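Gromel Hall Labor History Archive: Frequently Asked Questions

What does the archive hold?
Mostly papers from local strikes and union drives: minute books, handbills, pay slips, letters and photographs. The largest group is the Flesar mill collection, which fills 63 boxes.

Who put the collection together?
Berwyn James kept most of the early material at home and gave it to the hall in July, after the mill office closed. Rhodri Prydderch wrote the current box list.

Can I see the original strike handbills?
Yes, but ask ahead. They are stored off site and take 3 working days to arrive. You can request up to two boxes per visit.
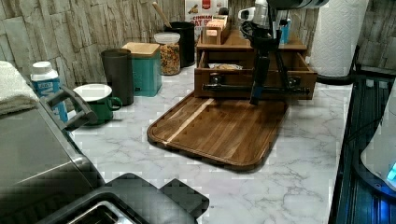 Is there a charge?
Reading is free. Copies of the first 100 pages are free too if you are a student or a union member - bring your card.

Can I use a photograph in a book or on a website?
Usually. Write to us with the box number and say where it will appear. Pictures in the Morris family papers need the family's permission as well, and we can pass your letter on.

Do you take donations of papers?
We do. Please leave things in the order you found them - old folders and envelopes included - and call before you bring anything in.

Page last updated 21/03/2023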